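Wanted: a fault chaser for our two-arm bench (and some people willing to make it go wrong)

Posted 26/05/2020

I run the bench robot side of things at Varnum, and I'm looking for help with a problem that has been eating my evenings. The short version is that one of our arms sometimes keeps moving after it has been told to stop. I'd love to hear from you if that sentence made you sit up a little!

The longer version goes like this. We have a project called Grodetlow, where a pair of arms share a table and learn small handling jobs from people who steer them by hand. Pick this up, put it in there, let go, do it again. In our last long stretch we logged 459 runs, and in 2 of them the stop command went out, the left arm froze the way it should, and the right arm carried on for 300 milliseconds before it caught up. Nobody was hurt and nothing got broken. Still, 300 milliseconds is plenty of time for a gripper to reach a hand that somebody thought was safe to put on the table, and I'm not willing to shrug at it.

So the rule right now is hands off the table whenever the arms have power, stopped or not. It makes everything slow (resetting the parts between runs means powering down, walking up, fixing things, walking back, powering up) and it will stay in place until we know what's going on.

I have looked at the obvious stuff. I swapped the network switch. I replaced the stop button and its wiring. I've read through the logs for run 272, the first bad one, so many times that I could recite them to you over lunch. My current hunch is that the right arm's controller is sometimes busy finishing a planned move and doesn't look at its messages until it's done, but I have been wrong about this twice and I'd like somebody with fresh eyes to tell me I'm wrong a third time.

There are two ways to join in.

The paid job: fault chaser, six months, full time

You'd spend your days trying to get the late stop to happen on purpose, then tracking it down, then proving to the rest of us that it's fixed. You'll need to be happy reading other people's code and happy lying on the floor following a cable. Python and some C++ will do. If you've worked with motor controllers or real-time software, lovely, tell me about it. If your background is elevators or packaging machines or theater rigging and you know what a proper safety stop looks like, I want to hear from you just as much. No degree needed. You'll write up what you find in plain words, including the dead ends.

You would also have the authority to shut the bench down whenever you like, and that includes when I'm in the middle of something and grumpy about it.

The participant sessions: July, two hours each

We need people who have never steered a robot before. Those of us who use it every day all have the same habits by now, and I suspect our habits hide the fault. You'll stand at the steering station, well back from the table, and move the arms through a simple task while we call out stops at random moments. No experience needed, and you can quit at any point without giving a reason. You must be 18 or over and able to stand for short stretches, though we have a stool. Sessions are paid, and we cover your bus fare to our Iltthorpe building.

You'll get a safety talk first, and you will be asked to show us that you know where the stop button is. Long hair tied back, please, and no dangling lanyards.

The arms and the table you'd be working with:

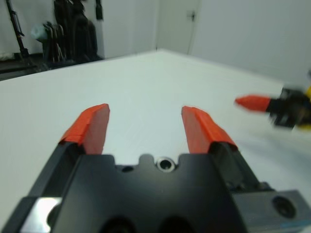
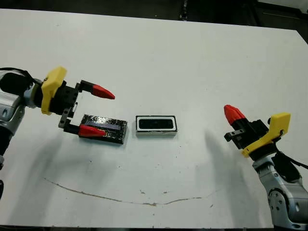
A few practical things. The job is based in Iltthorpe with one day a week from home if the logs are all you need. Jarman, the outfit that looks after our electrical inspections, will be checking the stop circuit again before the sessions begin, and if they aren't satisfied then the sessions move. I'd sooner reschedule everybody than rush that, so please don't book anything expensive around your slot.

To apply for the job, send me a page or so about a fault you once chased. I don't mind if it was a robot or a dishwasher. Tell me what you thought it was at first, what it really was, and how you knew you'd fixed it. A resume is fine too but I'll read the story first.

To sign up for a session, just send your name, which mornings or afternoons suit you in July, and whether you're left- or right-handed (we'd like a mix). I'll write back to everyone, though it may take me a few days if the bench is misbehaving.

Write to the Grodetlow desk at Varnum and put either "fault chaser" or "sessions" in the subject line so it lands in the right pile.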